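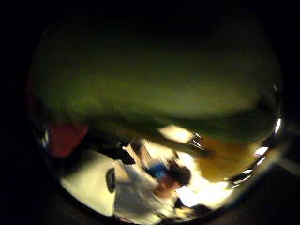 ## Perception and control release checklist, handheld gripper stack

Site: Maltness. Build under review: Parkum 2.3 branch. December 2020. Status codes: OK, OPEN, FAIL, N/A. Comments go under the item, including for items marked OK.

### A. Image intake

- [x] **A1. Circular mask applied before feature extraction.** OK
 Mask radius is read from the calibration file. The old hard-coded value is gone from the Parkum loader.
- [ ] **A2. Rim reflections excluded from the feature set.** OPEN
 Glints along the right inner edge of the lens circle still produce corners. They move with the camera, so the tracker reads them as very stable points. Mask inset raised by 3 pixels, not enough. Try 8.
- [x] **A3. Black border ignored by auto exposure.** OK
- [ ] **A4. Blur gate rejects smeared input.** FAIL
 The gate scores the full circle and takes the mean. A high-contrast rim lifts the mean and the frame passes. Score by tile and use the median. A view with this much smear must not reach the pose solver.

### B. Occlusion

- [ ] **B1. Near-field occluder detected when it covers more than half of the circle.** OPEN
 The detector was tuned on dark occluders. The olive-green mass filling the upper two-thirds of the view is lighter along its lower rim, and the segmenter splits it there. Merge step needed before the area test.
- [x] **B2. Occluder region removed from the map update.** OK
 Checked with a hand-drawn mask only. Repeat after B1 closes.
- [ ] **B3. Occluder class reported as "unknown" when confidence is low.** FAIL
 The classifier returns its top label whatever the score. Downstream code treats that label as a grasp target. Hold the release on this item.

### C. Pose tracking

- [x] **C1. Tracker enters LOST state on insufficient inliers.** OK
- [x] **C2. Gripper command frozen in LOST state.** OK
 Confirmed at the bus, not in the log. The log prints the requested command and can mislead.
- [ ] **C3. Relocalization uses static structure only.** OPEN
 A blurred person in a white top merges with the bright background, and the person mask comes out too small. Points on the figure leak into the relocalization set. Dilate the mask, or drop the whole connected bright region.
- [x] **C4. Inertial data bridges short vision gaps.** OK
 Replay set has 2,635 frames. Drift stayed inside the limit for all gaps under the cutoff. Longer gaps go to LOST as intended.

### D. Planning interlocks

- [x] **D1. Planner refuses a new path while any perception flag is raised.** OK
- [x] **D2. Person in view limits closing speed.** OK
 Limit is 85 percent of the previous value. The Fledard planner applies it, the Tsolakis simulator does not. Do not sign off this item from simulation.
- [ ] **D3. Flag clears only after consecutive good frames.** OPEN
 The counter resets on node restart and comes up at its maximum instead of zero. A restart clears the flag. Simple fix, needs a unit test.
- [x] **D4. Stop input overrides the planner queue.** OK

### E. Tooling and records

- [x] **E1. Replay runs from a clean checkout.** OK
- [ ] **E2. Rejected frames kept with the reason code.** OPEN
 The reason code is written, but the frame is dropped when the disk buffer is full. Keep the frame and drop the preview instead.
- [x] **E3. Calibration file hash stored with each run.** OK
- [ ] **E4. Viewer shows masks at native resolution.** N/A for this release
 Moved from the August list – still low priority.

### Disposition

Not released. A4 and B3 are the 2 blocking items. D3 must also be closed before anyone runs the gripper under power with this branch; replay and offline work may continue.

Recheck order: A4, A2, B1, B3, B2, C3, D3, E2. Run B2 again even if the B1 change looks small.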